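The acceptance procedure for the Wemuton unit ran to 12 pages, and Deepak Nigam had written all of them. Section 2 covered furniture. The item under test was a chair with tubular legs, retail grade, to be handled upside down on a covered table. Time allowed: 154 seconds per leg.

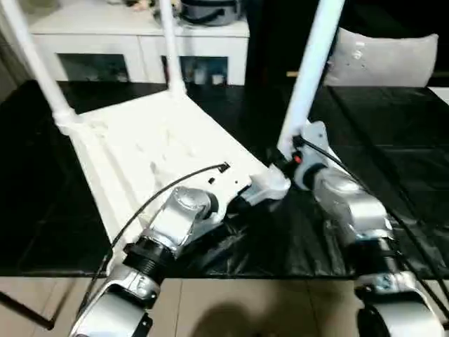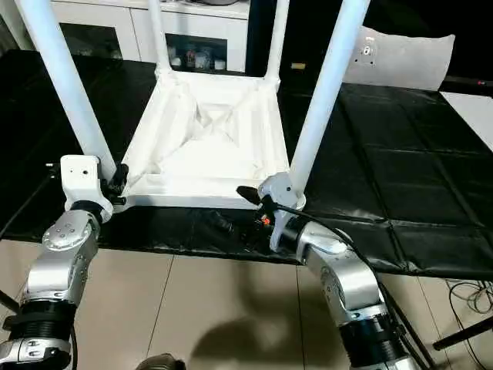
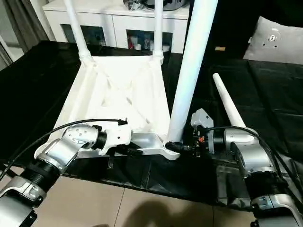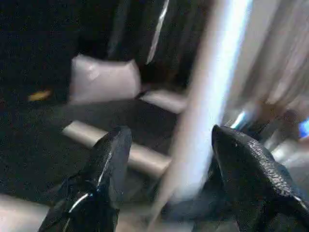
White chair, covered table. The last view is from the wrist.

Sunita read the procedure at the kitchen counter with a pencil behind her ear. She had run the returns desk at Marchand for nine years and had opinions on chairs.

"What counts as seated?" she asked.

"The leg bottoms out in its socket."

"How do you know it has?"

"Torque rises on the wrist joint. The log shows a step."

"It also rises if the leg goes in crooked."

Deepak wrote this down. The Lallance people had raised the same point in a longer email, with a graph. A crooked leg and a seated leg gave nearly the same step, and the difference was in the half second before it. A person turning a leg by hand felt that half second and backed off without being told to. The unit had to be told.

"At Marchand," Sunita said, "they came back with one leg loose. Always one. People did three properly and got bored."

"It doesn't get bored."

"Then it should do four properly."

He opened the results file. In 100 attempts the unit had seated the leg on 61. Most of the failures were in alignment – the gripper held the tube well enough but held it a degree or two off. There were 14 timeouts. The Dollasine contract called for 95 before anything went near a customer's house, and the review was in July.

"Could you sell it at 61?" she asked.

"No."

"Would you let it do ours?"

He considered the dining set, which had been in its carton in the hall since spring. Six chairs, four legs each. At the current rate he would be correcting nine or ten legs himself, and checking the rest.

"It would take longer than doing it by hand," he said.

"That wasn't the question."

He added a line to Section 2: after seating, apply a light sideways load and measure play at the foot. Then he got the hex key out of the drawer, and Sunita went to cut the tape on the carton.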